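Good practice for robot hands at the counter: gallery

In the Briem guide we wrote down our house rules for two-handed robots which serve small goods at a counter. The text is 31 pages in the current edition, and several readers at Vendalov have told us that they would like to see the rules beside the work. So we made this page. It follows the same order as chapter 4, grip first, then the shared area, then the papers.

The rules are our own. They do not replace the risk assessment which every owner of a machine must do, and they do not replace the manual of the maker. Where the manual is stricter, please follow the manual.

Words we use here: "hold" means that the fingers are closed on an object. "Release" means that all the fingers are open and the object rests on something else. An object which rests on the counter while the fingers are still around it is counted as held.

Grip and drawer

Rule 4.1 says that a can shall be held with the smallest force that keeps it safe. The limit is found with full cans and with empty cans, and both values are written in the log. Rule 4.2 is about drawers. When a drawer is open, the path of the arm is planned again with the drawer as an obstacle, also if it will be closed a moment later.
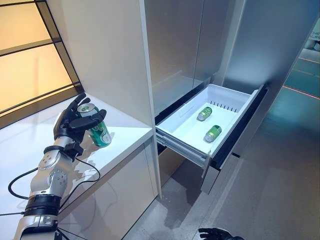
Green can upright on the counter, fingers over the lid, freezer drawer open with two more cans. Rules 4.1 and 4.2.

The lid deserves a few words. Fingers over the rim give a steady hold, but this is also the part that a customer will put to the mouth. Rule 4.3 therefore asks for clean finger covers at the start of each shift, and again after any contact with the floor or with the outside of a drawer. We do not accept "it looks clean" as a log entry. Write what was used and who did it.

Cables on the outside of an arm are checked by eye before power is switched on. A loop must be free at both ends of the movement, and it must not be able to catch a drawer handle - we had this once at Lellside, and the handle was the stronger one.

Hands and people in the same area

Rule 4.6 sets the slow zone. It begins 700 mm from the place where a person can stand, and inside it both arms run at the reduced speed. The zone is measured from the fingertips with the arm fully stretched. Many people measure from the shoulder, and then the number means very little.

Rule 4.7 is for the moments when two hands are near to each other. Only one of them may hold the object unless a handover has been started in the program. The other hand stays open and waits. If the program is stopped during a handover, neither hand opens before the operator confirms it.

Grip pads are changed after 2000 holds, or earlier if the pattern of the surface is worn. Fingertips and palm are changed together as a set.
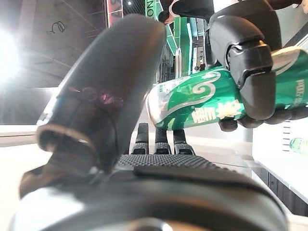 Log and papers

Every unit has one log, on paper or in a file, but not half in each. The minimum content is:

- number of holds since the last change of pads
- force limit for each kind of object
- cleaning, with name and hour
- every stop, also the short ones

The stop button is tested with an object in the hand, at reduced speed, before opening. The full list of tests is in form 3188, which you get together with the guide.

Inger Lykkegaard is responsible for the rules and collects the corrections. The next edition is planned for October, when the comments from the Cetia group have been read. If you find a rule which cannot be followed in your shop, please tell us which one and what you do in its place.

Page last changed 2026-05-08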